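Jueves, 10 de enero de 2019

Segunda semana sin azúcar. Nives De Luca me asegura que al décimo día se deja de soñar con bollos; anoche soñé con una ensaimada que me pedía el divorcio.
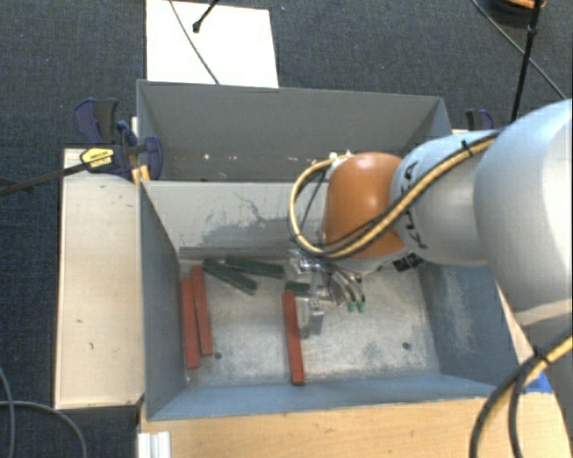 ¿Y qué desayuno ahora? Avena con agua y una resignación bastante cremosa.

He perdido 200 gramos, que seguramente eran del jersey. Mañana toca compra y pienso dar un rodeo de 30 minutos para no pasar por la pastelería de la esquina.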